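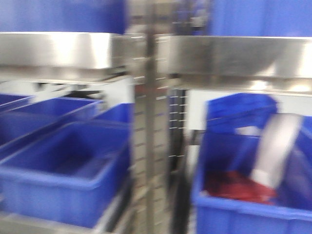 Vol. 9, No. 5

Grutonau runs its Drundbridge demo hall out of a former cold store behind the rail yard. I went in April to look at Odoi, the tote picking package they sell to small warehouses that already have racking and don't want to tear it out.

Telmo Barroso handles sales and most of the installs. He met me at the gate at 9 and we went straight to the rack. It is stainless uprights and shelves with blue plastic totes on more than one level, the same layout a customer would get. The gripper goes down into an open tote for the item. For soft goods, like the red piece in the right-hand tote, Barroso said the fingers need a slower approach, and that speed is set per item type in the software.

The base package covers 40 tote positions. Extra bays are quoted separately. I asked for the price of the finger set alone and was told 1095, without mounting hardware. Fingers are treated as a wear part. Grutonau suggests keeping a spare pair on site, and I would budget for that.

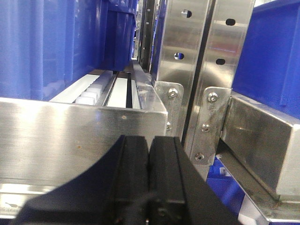 Reading time: 2 min

Clearance was my main question. The black two-finger gripper has to work between steel beams and uprights, and the gaps are narrow. Barroso's advice was to measure at the brackets, where the bolt heads are, and not at the middle of the beam. Our own racks at Flaltell have wider brackets, so that needs checking before we ask for a quote.

The upper totes sit on white rail channels with rollers. These are standard parts and can be bought from other suppliers - a point in its favor. The software license is less flexible. It renews every year and there is no option to buy it outright.

Training is 5 days at the customer's site. Travel is extra. Barroso recommends sending the same two people for all of it.

Still open: spare parts lead time, and whether Odoi can read our existing tote labels. He said he would send both answers in writing, along with the bracket drawings.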